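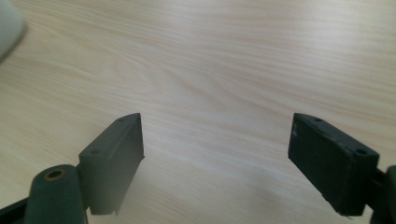 Hand-held gripper, fingers open over a clear bit of tabletop.

Tuker Recording Rules: Frequently Asked Questions
Last updated May 6, 2023

We love getting questions about the rules, and we get plenty! This page gathers up the ones that come in most from sites using hand-held grippers to record everyday tasks for robots. The full rulebook is longer and drier, but if you know what's on this page you're in very good shape for your first session.

Who do the rules apply to?

Anyone recording under the Tuker project, at any site. Vama and Ljungberg both follow the same set, and Zumia joined in July with one small local addition about lift access. If you're only visiting and want a quick go with a gripper (please do, it's great fun), you still need the safety talk, but your recordings won't be kept.

What should I check before I pick up the gripper?

Start with the finger pads. Both should be firmly fixed, with no wobble when you press them with a thumb. Scuffs and small chips are fine and every well-used pair has them. A split that runs right through a pad is a different matter, so swap the pad and put the old one in the returns tub. Then open and close the fingers a few times, all the way, and feel for anything catching. Look for threads and fluff too. They love to collect at the lower corners.

Last of all, wipe the camera lens. It takes five seconds and it's the step people skip!

Does the table have to be completely bare?

Only the working area does. Large items that live on the table can stay at the side as long as you can't knock them and they aren't part of the task. Loose cables, mugs and phones come off every time.

How wide should the fingers be at the start?

Fully open, and still, for a slow breath before you move. The same goes for the end of a recording. It feels a bit ceremonial at first, but those still moments make it so much easier to find where each attempt begins and ends.

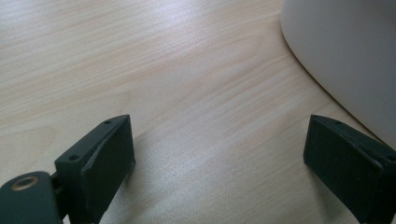
How long can I record before taking a break?

Stop after 50 minutes at most, put the gripper down and rest your hand for at least ten. A session has an upper limit of 200 attempts, even if there is time left over.

Can two people share one gripper in a session?

They can, and lots of pairs enjoy working this way. Start a new log entry at each handover and redo the quick pad check. Grip habits differ more than you'd think, and we do want to know which hands did which attempts.

What counts as a failed attempt, and should I delete it?

Please never delete anything on site! A drop, a miss or a clumsy second try is useful to us as long as it's marked. Use the "unfinished" tag and carry on. The only recordings we remove are ones with a person's face, a screen showing private details, or paperwork that could be read. Tell your site lead straight away if you think you've caught one of those and note the attempt number.

What about the rest of the room?

This one deserves a longer answer. The camera on a hand-held gripper goes wherever your wrist goes, and a small tilt can take in far more than the table. Chairs, walls, floor and furniture are all perfectly acceptable. We want real rooms with real things in them, and a bit of variety is brilliant. People are the main concern. Anyone who might pass through has to be told before you start, and the door sign goes up for the whole session.

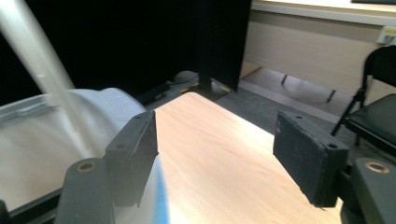 Light is the other thing to think about. Strong sun on one side and deep shadow on the other is allowed, but write it in the log, and don't move a lamp halfway through a set. If the light changes by itself, just keep going and add a line afterwards.

Do I need to tidy my movements up to look more like a robot?

Please don't! Move at a comfortable, natural pace. The rule says "unhurried and continuous", and that's all we're after. Slow, jerky robot impressions are very entertaining and we've had to set aside quite a few.

Which form do I use for a near miss?

Form 38, even if nothing was damaged. Pinched fingers go on the same form. Site leads read these within one working day and the best suggestions end up in the next edition of the rules, so do fill in the box at the bottom.

Where can I find the full rulebook?

Every site keeps a printed copy next to the log, and at Ljungberg there's a spare in room 459. Bring questions to your site lead, or write them on the back page of the log. We read all of them.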